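Two-arm build, handout for session 4: picking up round things

Hello again. If you missed last time, Romain Guillot has the wiring sheet and will happily lend it to you (bring it back, please, I only printed 5). We're still at Nultham, still the end bench, and the kettle is still broken.

Before you bolt anything down tonight, try the whole job in the simulator first. I know, I know, you came here to use a spanner! But I spent most of April building my own pair in the garage without doing that, and I had to move one base twice. The Moltance files are on the shared drive. Open the one called bowls, leave the speed at 100 and don't touch the friction settings yet – we'll ruin those together later. 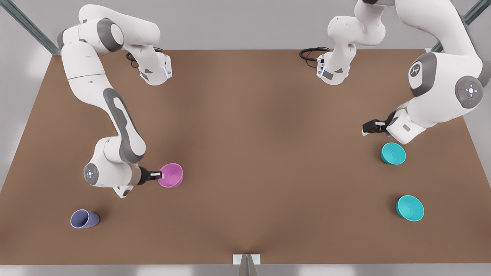
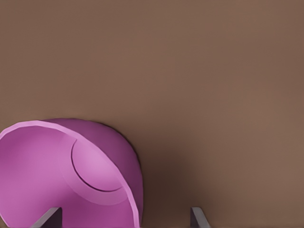
Grip width is the thing I want you to fiddle with this week. Type in a number that's too small and the fingers land on top of the rim; too big and you'll be clipping whatever's next door. What I do with a bowl is get one finger inside and leave the other out past the wall, then close on the side. Look at the close-up, where the two grey fingers are wide apart and one of them is over the inside of the pink shape, and you've got the idea. Try it from three or four angles and jot down which ones you'd trust. Cups on their side are a pain, so do those last.

For the real thing, our bench top is 700 deep, in millimetres, and the bases go along the back. Clamp first, drill later. Romain Roussel is cutting the spacers at Nelindale and says they'll be ready for next session, so use the Carré offcuts in the blue crate until then. They're a bit rough on one face – put that side down.

To bring next time: your notes on grip width, a 5 mm hex key, and a mug if you want tea from my flask.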